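A wet Friday at the tram museum

We only meant to stop at Fidoma for a coffee on the way to the coast, but it was tipping it down and I'd spotted a brown sign for the Viltuvau Tramway Museum, so that was the next 4 hours gone!

If you've never been, it's in the old depot behind the station, and you come in through the same big doors the trams use. There are 16 of them inside, parked nose to tail (you can climb aboard most of them, which I wasn't expecting). My favourite by a mile was the Estrella, a cream and green double-decker that used to run along the seafront in the summer. The seats flip over so you can face whichever way you're going, and I flipped mine more often than a grown woman should.

Upstairs they've got the ticket machines, the uniforms and a wall of lost property — gloves, mostly, and one very sad trumpet. There's also a driving simulator made from a real Woltex cab. You get 15 minutes, a brass handle and a bell you work with your foot. I overshot every single stop and had a lovely time. It runs off an ordinary desktop computer, and the man on duty told me they keep it going themselves with bits from other old ones.

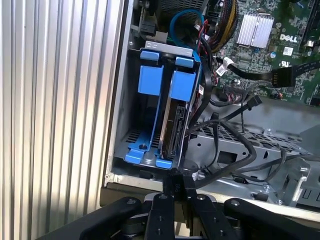
After that I was starving, so it was down to the café, which is in the former paint shop and still has rails in the floor. Mind your chair legs. I had leek and potato soup and a cheese scone the size of my fist, and I'd go back for the scone alone.

The real tram ride leaves from the yard on the hour, weather permitting. The weather didn't permit until 3 o'clock, when we finally rattled off down the hill and back with the windows steamed up. It's only a short run but the noise is glorious.

A few practical bits: the car park is tiny, the upstairs is chilly in February so keep your coat on, and your ticket gets you back in for a year. We never did make it to the coast.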